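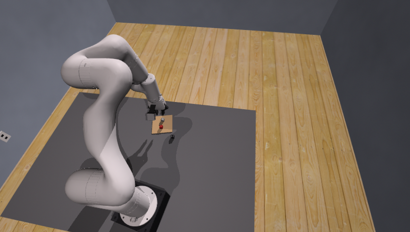

I sat the Cidberg Associate exam in October and passed with 536. The scale only goes up to 600 and the pass mark is 400, so that sounds comfortable, but my first attempt at the official practice paper came out at 486 and I had been using the product every working day for two years. A few people at work have asked how I prepared, so I'm writing it down once.

For anyone who hasn't met it, Cidberg is a help desk system. Tickets come in by email, chat or a web form, and you build rules to decide where they go. The Associate exam covers the admin side: users, groups, routing, business hours, reports and a small amount on connecting other tools. There is a higher level called Practitioner, and I haven't looked at it yet.

What the practice paper showed me was that I only knew our setup. We have one brand, one time zone and a flat list of groups. I could answer anything on macros or ticket forms without thinking, then lost marks on holiday calendars, guest accounts and anything with more than one brand in it. Half the reports questions were guesses too. Our reports were built before I joined and I have only ever changed the dates on them.

I used three things to study. The first was the admin guide, read from start to finish. It's dull, and the chapter on permissions is badly ordered, but the exam wording follows it closely. If the guide says "assignee" and you are used to saying "owner", learn to say assignee.

The second was the Skirico course, which my employer paid for. It's a set of recorded lessons with short tests at the end of each section. The lessons on routing are very good and I watched those twice. The ones on reporting were recorded on an older version and the menus have moved since, so I ended up pausing every minute to find where things had gone. I'd still recommend it if someone else is paying. I would not have bought it myself.

The third was a trial account. You can have one free for a month and you don't need to put card details in. I made up a company called Ouali with two brands, an office in Lisbon and another in Toronto, and set the whole thing up from an empty account. It took four evenings. I got the business hours wrong so that every ticket raised in Toronto was late before anyone could have opened it, and finding out why taught me more than the chapter had. If you only have time for one of the three, do this one. Don't start the trial until you're ready to use it, as the month runs from the day you sign up.

I kept notes in Flalley, one card for each setting that surprised me. By the end I had a fair pile of cards and went through them on the train. The ones I kept getting wrong were nearly all to do with the order in which rules run. For the record, triggers run from top to bottom, and a change made by one trigger can set off another that has already been passed over. I knew that in theory. I got it wrong on the cards for a fortnight.

Booking was simple enough. You pick a slot on the certification site and choose to sit at home or at a test centre. I did it at home at 8 in the morning. The check-in wants photo ID and a look round your room, and the desk has to be clear. Mine took longer than I expected because the name on my Cidberg account was the short form of my name and the one on my passport wasn't. Change it before you book. It can't be edited afterwards without raising a ticket, and the reply to mine took three days.

The questions themselves are mostly a short situation followed by several possible fixes, and often two of the fixes would work. Look for the one that uses a built-in feature and touches the fewest settings. You can flag questions and go back, which I did a lot, and I changed a handful of answers on the second pass. There was less on integrations than the objectives suggest and much more on user roles.

The score appears on screen as soon as you finish. The certificate came by email that evening, and it lasts two years. Next I need to rebuild our reports, now that I know how they're supposed to work, and I'll probably write that up as a separate post.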